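Leave the Table Half Full
By Malachy Hanrahan

People who write about tidying mostly tell you to clear the table first. Take everything off, wipe it, put back two things. I did this for years and stopped in May.

A bare table has to be bared again every evening. Mine would be empty at nine and covered in mail by the next noon. What works better is giving the back of the table to things that stand up and keeping the front open for whatever you are doing. A few objects along the wall hold their line. Stuff dumped in front of them looks out of place, and you move it. 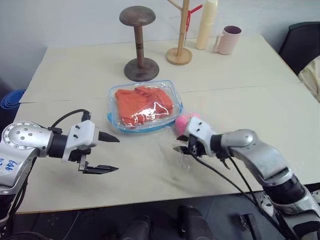 Small things need a rim

My second complaint is about lids. Hugo Llorente, who I share a workroom with, buys lidded boxes, 18 of them at last count, and can't find anything. A pom-pom or a sponge goes missing in a closed box. Put out a dish with low sides and you can see what you own. Glass is best. I don't care if it matches – a blue rim is fine by me.

The same goes for clothes waiting to be put away. Fold the thing, put it in clear plastic, set it in the dish. It stays folded and you can tell what it is from across the room.

Tall pieces belong at the back. A hat stand or a mug tree takes up very little table for its height, and a mug tree will hold more than mugs if you let it. Hugo says this is just clutter with posture. He may be right, but I can find my things and he is still opening boxes.
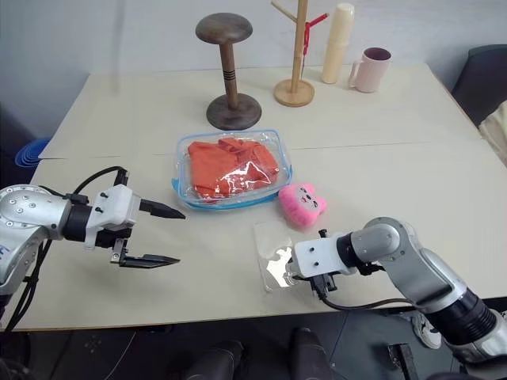 Folded and wrapped in the glass dish, with the hat stand and mug tree behind.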